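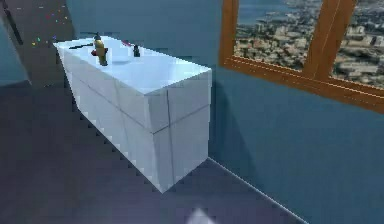
The sorting of the kitchen, part five

December 18, 2016

I have reached the drawer. Every house has one and ours has been filling since the June we moved in, when I put a single takeaway menu in it and told myself it was temporary.

So far the haul includes 311 foreign coins (my other half insisted on counting them, I was against it), a key for a Domard bike lock we threw out years ago, and the instructions for a Bumero bread maker. We have never owned a bread maker. I read them all the way through anyway, in both languages, and I now have opinions about the crust setting.

The coins are a problem. The bank doesn't want them. The charity shop on Wasine Road will take them by weight, but only on Tuesdays, and only if you've separated out anything with a hole in it. I have not yet found the strength.

Then there are the batteries. I don't know which ones work. I have never known. My system has been to put the dead ones back with the live ones and let the remote control decide, and I see no reason to change it this close to Christmas.

I did throw away the menus. One was for Szűcs, which used to do a very good goulash and a very bad lasagne, and shut when the rent went up. I stood over the recycling with that one for longer than I'd like to admit, then put it back in the drawer.

Next time, the cupboard under the sink. I opened the door for a quick look this morning and shut it again.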